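Cahier d'atelier – dépouillement des dépêches, dossier détroits
2019-12-12

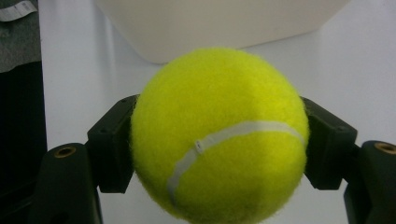
Repris le corpus là où Mathis l'avait laissé. L'export Wirkine donne 1 877 dépêches sur les incidents maritimes, toutes langues confondues. Après suppression des reprises mot pour mot, il en reste 1 243. Le script de Mathis laissait passer les reprises avec titre modifié, j'ai donc comparé sur le premier paragraphe seulement.

Problème principal de la journée : l'attribution. Notre grille ne distingue pas « X accuse Y » de « X dit détenir des preuves contre Y ». Effie avait codé les deux en « accusation ». Leilani mettait le second en « affirmation étayée », même quand le communiqué n'annexe aucun document. Désaccord sur 147 dépêches. Je les ai isolées dans un onglet à part, sans toucher aux codes d'origine.

Règle provisoire, à valider avec Alistair :
- A1 : accusation nominative, aucun élément cité
- A2 : accusation nominative, élément cité mais non publié
- A3 : accusation nominative, élément publié et consultable
- B : pas d'État désigné (« des acteurs de la région », etc.)

Testé sur les dépêches de mai. A1 et B se codent vite. A2 pose souci quand le porte-parole parle de « renseignements » sans autre précision. J'ai mis A2 par défaut, Effie préférerait A1. À trancher avant de recoder le reste, sinon on refait tout deux fois.

Verbes : le conditionnel français gêne la comparaison avec l'anglais. « Aurait visé » est tantôt une prudence de l'agence, tantôt la traduction d'un « allegedly » de la source. Virgilio propose une colonne séparée pour l'origine du doute (agence / source / inconnu). D'accord sur le principe, mais plus de 1 000 lignes à relire à la main, il faudra se répartir le travail.

Heures de publication : Skorix enregistre en UTC, Wirkine en heure locale du bureau émetteur. Sur plusieurs incidents, le démenti passait avant l'accusation. Corrigé dans la copie de travail, pas encore dans la base commune. Ne pas utiliser la chronologie de la base en attendant.

Relu aussi la note Pradarau sur les assureurs. Utile pour les dates d'appareillage, rien sur les déclarations officielles. Classée en annexe.

Reste à faire :
- envoyer l'onglet des désaccords à Leilani et Effie
- demander à Mathis l'ancienne version du script de dédoublonnage – la sienne, pas celle du serveur
- vérifier les dépêches sans pays émetteur
- prévenir Alistair que le tableau par ministère n'est pas prêt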